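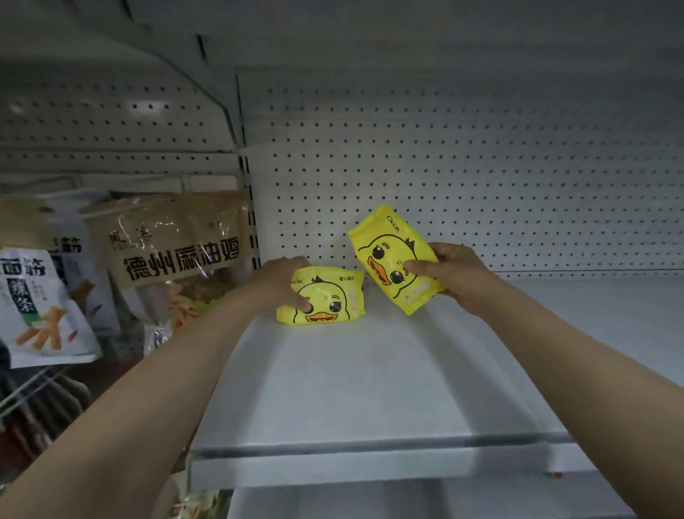

What should visitors expect at the Vakiseck shelf-stocking open day?
Posted by Boltholm Reader, 2019-09-03

Our trade school has been invited to the October open day on retail automation at the Vakiseck center in Bendmont. The invitation mentions a demonstration of shelf work and a talk on the Lekota robot project. I am responsible for a group of students and would appreciate information on the schedule, the space available, and whether visitors may take part.

Bendmont Visits Desk

The program lasts 92 minutes and admits up to 100 visitors, who are divided into 4 groups on arrival. Each group hears the talk on robots first and then proceeds to the stocking demonstration. School groups must register in advance and be accompanied by a responsible adult.

The demonstration concerns manual stocking, which the speakers then discuss as a task for automation. Soft packaging receives particular attention. Baby wipes are a suitable case: the wrapper bends under the fingers, and a pack set upright at the back of a shelf needs to be held until it is steady.

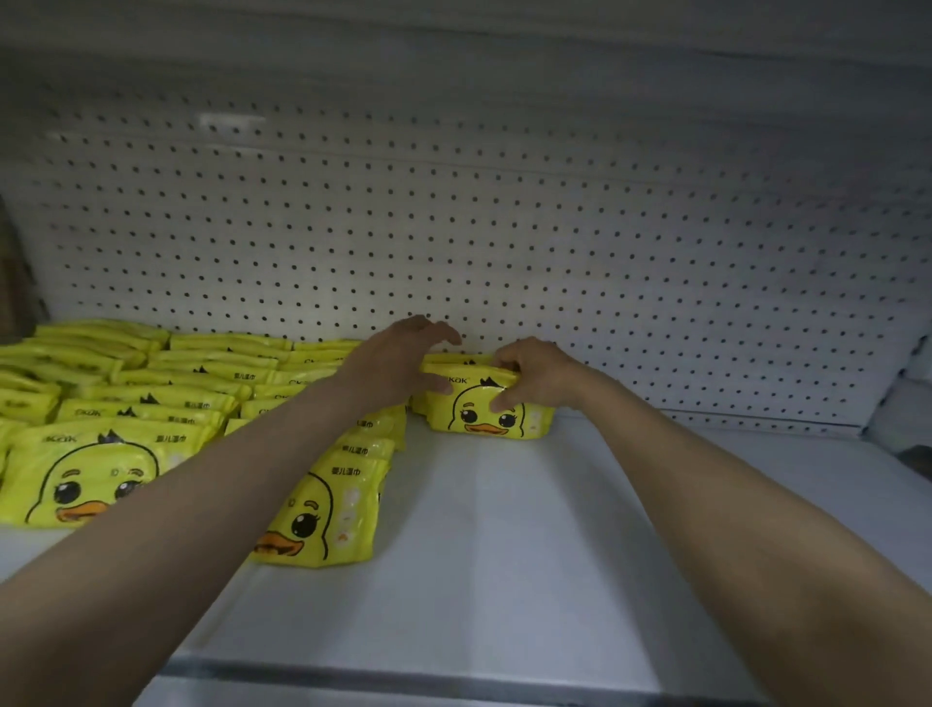
Taking part

Visitors may ask to place goods themselves at the end of the demonstration. Requests are made to the guide. Bags and coats are left at the front desk.

Aisle Nine

Went last year. Good talk, a bit long. Get there early if you want to stand near the shelf, as the back row sees very little. Parking is poor.

Shelfwise

I would add that the handout is worth reading beforehand. It refers to a catalog of 2,197 store items sorted by type of package, and the students in our party followed the talk more easily once they had looked at the section on bags and film wrappers. The front desk sends it upon request.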